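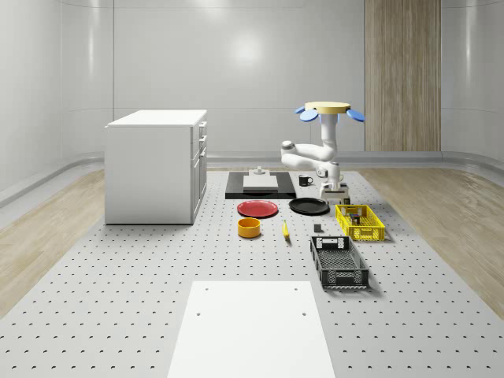

Home Moving Guide Main Page Contents Recent changes Help

Groupage removal

A groupage removal, also called a shared load or part load, is a way of moving household goods in which the belongings of several customers travel in the same truck. Each customer pays only for the space that his or her goods occupy. It is mostly used for small moves over long distances, when a full truck would be too expensive.

History

Removal firms have always tried to avoid the empty return trip. In the valley of Mellelcombe, the firm Henier began to sell the return space of its trucks to private families, first by telephone and later through a printed list of departures. The manager Aurélien Joly introduced fixed routes, with one departure every 7 days in summer. Its competitor Aigner followed with a similar service, but accepted only boxes and small furniture.

Procedure

The customer sends an inventory of the goods, and the firm calculates the volume in cubic meters or cubic feet. A collection window is then agreed, usually of several days. The goods are wrapped, labeled with the name of the customer and loaded in the reverse order of delivery. Partitions or straps separate one load from the next. If the truck is not yet full, the goods may wait in a warehouse until the route is complete.

At Henier, a deposit of 30 percent is paid with the order and the rest before unloading. A cancellation in the last week costs 50 percent of the price.

Limits

The main disadvantage is the uncertain date of delivery. A delay at one address moves all the following ones, and the customer may have to live some days without a bed or a stove. Goods are also handled more often than in a direct move, especially when they pass through a warehouse. Most firms refuse plants, open liquids and gas bottles. At Aigner, no single box may weigh more than 50 pounds.

Terminology

In the trade, "groupage" is used also for commercial freight. The Imura handbook for movers keeps the word for household goods only and calls the commercial form "consolidation" — a distinction that many firms do not follow.

See also

Backload
Container removal
Furniture storage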